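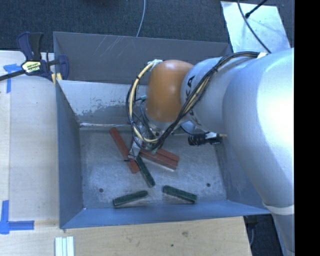

O braço robótico dentro da caixa de metal, com os blocos vermelhos e verdes usados no exercício.

Última atualização: 2 de fevereiro de 2023
36 partilhas | 4 comentários

No clube de robótica Nendgate, os alunos têm neste semestre uma tarefa que parece simples: o braço deve apanhar um bloco do fundo da caixa e levantá-lo. Fernanda Vilela, a professora, pede 200 tentativas a cada grupo, e todas ficam escritas num caderno.

O grupo de Adom Dramani e Zuweira Essien chegou à tentativa 192. "Quando dois blocos estão encostados, é muito mais difícil", explica Zuweira. "O dedo da garra precisa de entrar num espaço que quase não existe."

Adom escreve o programa e ocupa-se também dos cabos. Ele me contou que perdeu uma tarde inteira com um erro de sinal no ângulo do punho.

Em fevereiro o clube vai apresentar o trabalho no concurso Skomura. Os blocos serão colocados pelo júri, e cada equipa terá duas rondas. Bleddyn Probert, aluno do primeiro ano, vai preparar o cartaz.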